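**For immediate release: February 25, 2025**

# Koremora opens its second repair café, and yes, there will be cake

Hello! I'm Lavanya D'Souza, I run Koremora, and I'm very happy to say that our second repair café opens in Kavville this spring. If you've ever stood over the bin holding a kettle and thought "surely somebody could fix this", well, come and see us.

We started in Rizk with two folding tables and a biscuit tin of screwdrivers. Last year people brought us 197 things to mend and 179 of them went home working. The other 18 were mostly hairdryers, and I'd like a word with whoever glues those shut.

The Kavville café will be in the old shoe shop on Wondirov Street, next to the chemist. We've got it on a three-year lease, the rent is fair, and the landlord has let us keep the lovely long counter (I did beg a bit). There's room for six repair benches, a sewing corner and enough chairs for anyone who wants to wait and chat. You don't have to hand your toaster over and disappear, by the way. Most people sit down with the repairer and learn how it comes apart. 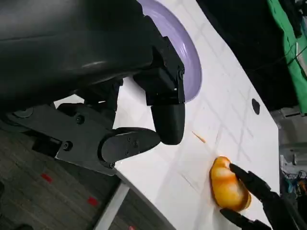 Fouad Tarawneh will be looking after electricals, as he does in Rizk, and Ruba Nseir is moving over to take charge of clothes and soft toys. Ruba has asked me to mention zips. She loves a broken zip. Bring her your anoraks!

"I learnt to darn from my aunt and I've been waiting years for it to be fashionable again," Ruba told me when I asked her for something to put in here. "Anyone can do it. Your first one will look awful and it'll still keep your toe in."

Repairs are free. You pay for parts if we need to order any, and there's a jar on the counter if you fancy putting something in it. We raised £2000 at our winter fair, and that's gone on the PAT tester, two sewing machines and a proper first aid kit. Gilang Siregar has built the shelves for the spare parts library, where you'll be able to rummage for knobs, plugs, buttons and lamp fittings.

A few things we can't take: microwaves, petrol tools and anything on a gas supply. Bikes are fine for brakes and punctures, but please wipe the mud off first.

We already have 61 names on the list for opening day, so do book a slot if you've got something fiddly. For small jobs, just turn up.

**For press:** Afaf Jaber is handling interviews and visits for Koremora. She can arrange a look round before we open, and Fouad is happy to take a toaster to bits for you while you watch.

**ENDS**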